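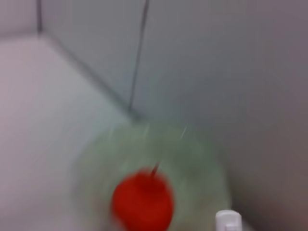

**Fast hands, slow eyes**

Two grippers, one arm, a lot of dropped stuff. We gave ourselves the back half of November to find out which setup deserves the bench space at Enlow, and the answer kept changing on us.

The contenders first. The Kodham is a two-finger parallel jaw, stiff, loud, closes like a car door. The Trurnis is softer – rubbery tips, a bit of give, and it costs more. Same arm under both, same controller, same bin of household junk. We ran 300 picks each before anybody was allowed an opinion. Didn't work. Everybody had an opinion by lunch.

Kodham wins on hard things. Blocks, jar lids, anything with two flat sides. Gets hold and stays hold. Thin plastic is another story, it just folds it up. Trurnis missed more often early on but we had the force limit set too low, our fault, and once that was sorted it pulled ahead on everything round or flimsy.

Then the wrist camera. This is where the real time went. The stock Pangaribuan unit is fine when the arm is creeping along. Speed it up and the colors smear, edges go to mush, and the software starts guessing where the object ends. Panel seams farther back can stay pretty crisp while the thing you want to grab is a streak. Not much use to a gripper.

Shorter exposure helps. So does more light, though we ran out of places to put lamps. What helped most was dull: slow down for the last 5 centimeters, take a clean look, then close. Adds time to every pick. We grumbled and kept it.

By the end we had 3,552 images logged and threw out more than 62 before we got bored of sorting and wrote a blur filter to do it for us. Should of done that first.

Verdict for now – Trurnis on the arm, Kodham in the drawer for the heavy jobs, and a faster camera on the wish list. Swapping grippers still means four screws and a recalibraton.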